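**Parkstead Robot Club is looking for new members — 2 September 2024**

We are a student club, and this year our project is a two-arm robot named Pinto. We want Pinto to work safely near the round door of a laundry machine.
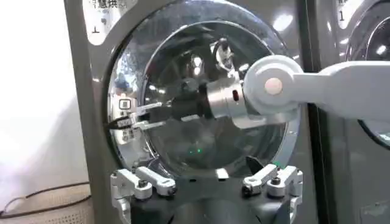
We have six free places, for students of any department. You should be able to come 12 hours each month until June. Experience with Python is good to have, but we can teach you — patience is more important for us.
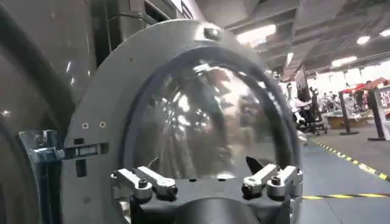

New members start with small tasks: checking the arm positions, writing the test notes, tightening screws. Later you choose your own part of the project.

To apply, please write one page about yourself and bring it to Room 516, Gullgate Building. Ask for Tâm Diệp or Banafsheh Yazdani.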